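The owner of Buzatu, a two-room umbrella and luggage repair shop in Devdale, opened it in November after five years of fixing things for neighbors at home.

Most of the work is umbrellas. "People bring them in closed and tell me they're fine," the owner said. "I look at the ribs first, then the cloth."
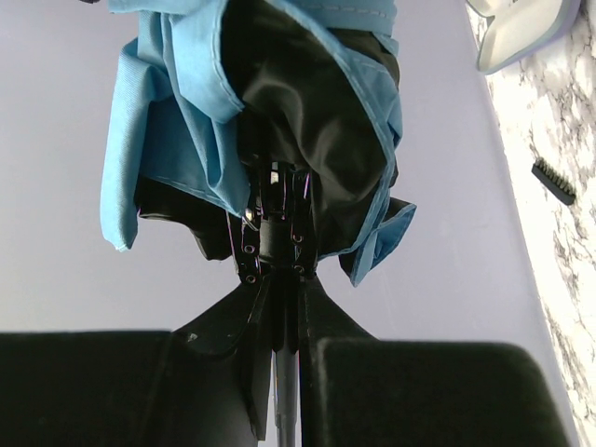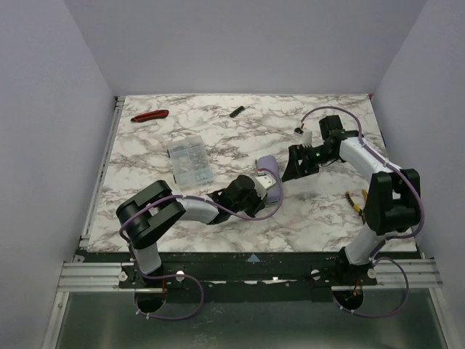
A simple rib repair takes roughly 3 minutes, and a new cover can take 2 days. "If the stitching at the hem is good, I leave it alone," the owner said. "I don't charge for looking."

Cases are a smaller part of the business. Zippers come from Tollent, a supplier in the next town, and some colors have to be ordered.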